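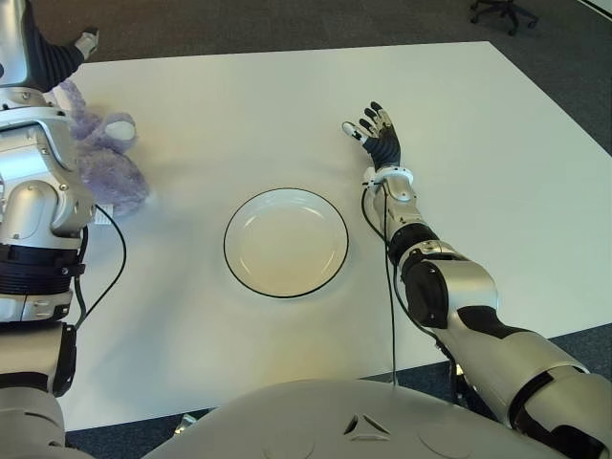
Section 3. Setting Up the Sorting Station

Read this section in full before placing the station in service. It applies to the Novley three-bin station used in schools, offices and apartment buildings.

1. Place the station on a level floor, at least 28 inches from any heater or doorway.
2. Insert the gray bin (landfill) on the left, the blue bin (paper and cardboard) in the center and the green bin (food scraps) on the right.
3. Fit a liner in the green bin only. Fold the rim of the liner over the outside edge.
4. Lower the lid frame until both latches click.
5. Attach the sign panel supplied by your local hauler.

Note: Accepted materials differ from town to town. Confirm the current list with your hauler before the sign panel is attached.

CAUTION: Do not place batteries, paint cans or aerosol containers in any bin. Hold these items for a hazardous waste collection day.

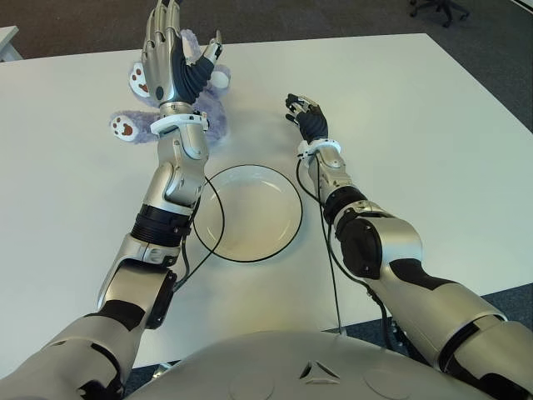
HINOJOSA, 3/20/26 - The following steps replace the emptying instructions in the earlier printing of this manual.

6. Empty the green bin daily. The blue bin may be emptied when full.
7. Do not lift a bin weighing more than 49 pounds. Use the wheeled base, part 686.
8. Rinse the green bin with warm water and mild soap, and allow it to dry before fitting a new liner.

Note: Wet cardboard belongs in the gray bin unless your hauler accepts it with food scraps.

Requests for replacement latches or sign panels should be addressed to Viera Danko, Parts and Service.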